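Home | Threads | Topics | About | Log in

Darcy Robichaud
March

We finally wrote down the house rules for the two-arm bench at Naresby, and I've been asked for them enough that I'm just going to post them. Small thread!

Rule one, hands stay out while the arms are powered. Yes, even for "just nudging" a tool. Hit stop, wait for Varora to show idle, THEN reach in. I have broken this one myself and got yelled at, fair enough.

Rule two, speed cap is 200 mm/s whenever both arms share the table. Single arm can go faster, but you log it. Rajput wanted 950 for the demo and the answer was no — sorry, Rajput.

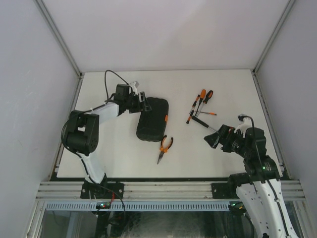 Tool sorting on the bench. Case and pliers on the left, screwdrivers over on the right.

Rule three is the one people argue with me about. Pointy stuff gets its own line on the risk sheet. A gripper on its own and a gripper holding a screwdriver are different hazards, so please don't copy and paste the old sheet.

Rule four, cables. Check the loops at the wrist before every session, full range, slow. Endine skipped it once and we lost an afternoon.

The whole checklist is 61 lines, which is too many, I know. If you've got a shorter one that covers shared tables I'd love to see it.

We use cookies to improve your experience. Accept | Manage settings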